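Gripper comparison, handout 4
Course notes by Souad Tahiri, 15 January 2021

Okay, so last time we got as far as payload and I ran out of time before the fun part, which is picking a gripper for a tool that wasn't made for a robot. A kitchen knife is my favorite test for this. The handle is rounded, the weight sits out front, and the moment the blade touches the board everything wants to twist.

You'll be comparing two sets of fingers: the flat Stevaver pads and the grooved Denimlow ones. Same arm, same knife, same vegetable (leek, and yes, you can take the leftovers home!). Start both at 55 percent grip force and go up from there if you need to.
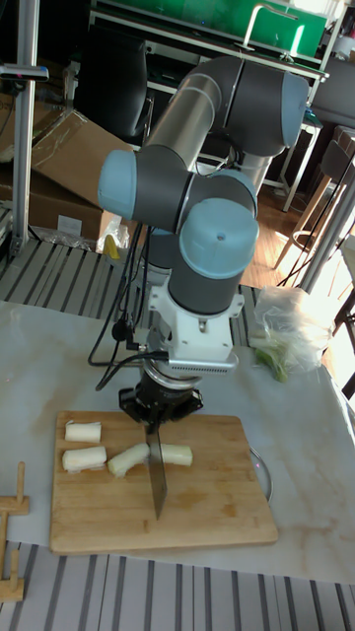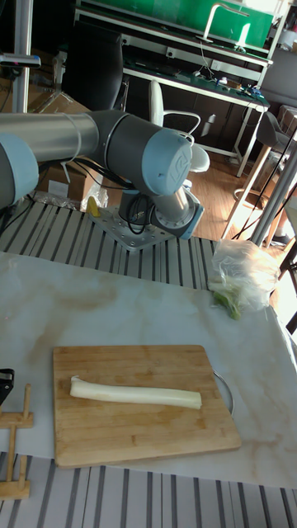

The number I want from you is slip angle. Put a strip of tape across the handle and the finger, draw one line over both, then do 14 cuts and measure how far the two halves of the line have drifted apart. Leif Granström and I tried this in July with the flat pads and I was sure we'd be fine, and then the line was off by so much I thought I'd drawn it wrong. I hadn't.

A few things people trip over:

Set the tool weight again after you swap fingers. The force reading will be junk if you don't.

Aim for 90 degrees between blade and board. Check it from the front and from the side, because a small lean looks like slip later on.

Watch the cables when you fold the wrist. Give them more slack than you think, then run the whole path slowly with no knife.

Leek layers slide over each other, so a bad cut could be the vegetable and not the gripper. Write down which you think it was. A guess is fine, just label it as a guess.

Hands off the table whenever the knife is in the fingers, even with the program paused. I'm strict about this one.

Sem Vanhove has the spare fingers and the small hex keys. Please put the keys back in the Rowbotham case, we're already down to one set.

For next time, bring your slip table and one paragraph on which fingers you'd keep.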